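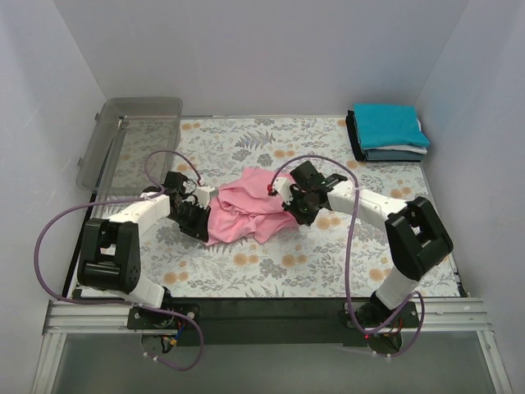
I hate folding laundry. I hate it so much that I drove three hours to Skireslow to watch somebody else's robot do it, and I'd like to report that I came home with good news – sort of.

Rosine Charpentier runs the folding project at Celtberg, and she's very patient with people like me who walk in asking when they can buy one. "Cloth is awful," she told me cheerfully. A mug is always the same mug, but drop a shirt twice and you get two completely different problems! Her two arms have practiced on 3,000 heaps so far, and she still winces at anything with sleeves.

I asked her to race me. She laughed and said to come back in December, when the new software goes in. My own best time for a basket is 11 minutes (badly folded, my husband would add), so I'm not too worried yet. But would I let it try my towels tomorrow, slow or not? Oh, absolutely. I'd even carry them up the stairs.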